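Moving the Sourdough to a Weekday Schedule

May 23, 2024

I have been baking bread at home for a few years and until this spring I only did it on weekends. The recipe I learned from wanted me in the house for most of a day. Mix in the morning, fold every half hour, shape in the afternoon, bake before dinner. It makes good bread. It also means that if anything else is going on, there is no bread, and we end up buying a loaf at the store that costs too much and goes stale by the next night.

So I spent the last couple of months working out a schedule that fits around a job. I'm writing it down mostly so I can find it again, but a few people have asked.

The starter

I used to keep a big jar of starter and throw half of it away every time I fed it. That bothered me more every year. Now I keep a very small amount, 30 grams, in the back of the fridge. The night before I want to mix dough I take it out, scrape nearly all of it into a bowl, and feed it with equal weights of flour and water. Whatever is stuck to the sides of the jar gets a spoonful of flour and a spoonful of water and goes back in the fridge. There is no discard. If you don't bake for two weeks it gets a gray liquid on top and smells like nail polish remover. Stir it in or pour it off. Mine has always come back after two feedings.

My starter came from Xuelian Zeng, who I worked with at the county office before she moved. She gave it to me in a yogurt cup with masking tape on the lid that said FEED ME. It was mostly rye then. I have switched it over to whole wheat because that is what I buy, and I can't say I noticed any change except that it rises a little slower.

The flour

For a long time I used bread flour from the grocery store and I still do when I run out. My regular flour now is the sifted wheat from Rudunska, a small mill about an hour north of us. They sell at the farmers market from June on, and the rest of the year you have to order. It takes more water than the store flour. The first time I used it I kept my water the same and got something like a doorstop. I add a splash more now and judge it by feel. If the dough looks like shaggy oatmeal after mixing, it's fine. If there is dry flour in the bottom of the bowl, add water.

The total flour and water for my loaf comes to 632 grams before the starter and the salt go in. That is an odd number and I got to it by accident. I was cutting down a two-loaf recipe, made an arithmetic mistake, and liked the size. It fits our pot without touching the lid.

The schedule

Evening one: feed the starter after dinner and leave it on the counter.

Morning: mix flour, water, starter and salt before work. I know you are supposed to wait on the salt. I tried it both ways for a month and couldn't tell the loaves apart, so now it all goes in together. I use cold water in warm weather. The bowl goes down to the basement, where it stays cool all day. Before I had that figured out I left it in the kitchen on a warm day and came home to soup.

After work: do two or three folds, spread out over whatever time it takes to get dinner going. Then shape it, put it in a floured basket, cover it with a plate and put it in the fridge.

Next day: bake whenever. This is the part that changed things for me. Shaped dough will sit in a cold fridge overnight and most of the next day without any trouble. I have gone as long as 46 hours when we had to drive to my sister's unexpectedly. The loaf was more sour and a bit flatter than usual, and we ate all of it.

The bake

I preheat the pot in the oven as hot as the oven goes. The dough goes straight from the fridge into the pot with one slash down the middle. Lid on for the first part, lid off until the crust is darker than I think it should be. I pulled my loaves too early for years. A pale crust looks nice and then goes leathery by bedtime.

I bought a Skiron pot last fall to replace the enamel one with the chipped lid. It is shallower, which makes it easier to get the dough in without burning your wrist. The handles are too small for thick oven mitts. I fold a dish towel instead. I wouldn't tell anyone to go out and buy one if they already have a heavy pot with a lid that fits.

Then it has to cool. I know everyone says this and everyone ignores it. I cut into a hot loaf plenty of times and the middle was always gummy, and I always blamed the recipe. Now I bake after supper so the bread cools while we're asleep – that solved it completely.

Things I tried and dropped

Spraying water into the oven. It made no difference with a covered pot and I think it shortened the life of the oven light.

Putting the dough in a turned-off oven with a pan of hot water. It works, but then someone wants to use the oven. We lost one dough this way when my son preheated it for a pizza.

Seeds on the outside. They look good and get all over the counter, the floor and the toaster. I put them inside the dough now, soaked first. Sunflower is the favorite here.

Writing down every temperature. I kept a notebook for a while and found that I never once looked back at it. The only note I still keep is a piece of tape on the basement door with the time I mixed.

What it costs

I haven't worked it out to the penny. The mill flour is more expensive than the grocery store kind and I run the oven more than I used to. Set against a decent loaf from the Meléndez bakery downtown, it still comes out cheaper, and they close before I get off work anyway. Their seeded rye is better than anything I have made. I still buy one when I'm on that side of town on a day off.

We are going through 3 loaves every two weeks at the moment. The ends get cubed and frozen, and when the bag is full I make croutons or a pan of stuffing. My husband takes the heels to work with peanut butter, which I would not do, but he says they hold up better in a lunch bag.

Next I want to try the same schedule with a pan loaf for sandwiches. The dough is softer with milk and a bit of butter in it, and I'm not sure it will like a full day in the basement. I may have to mix it with much less starter, or mix it at night and shape it in the morning before I leave. 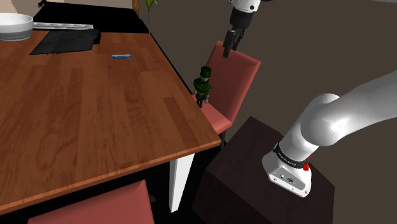 If the milk dough turns out too slow or too sour I'll go back to yeast for that one and keep the starter for the round loaves. I have two pans the same size, so I can run one of each and compare them. I'll post the amounts when I have something I'd make twice.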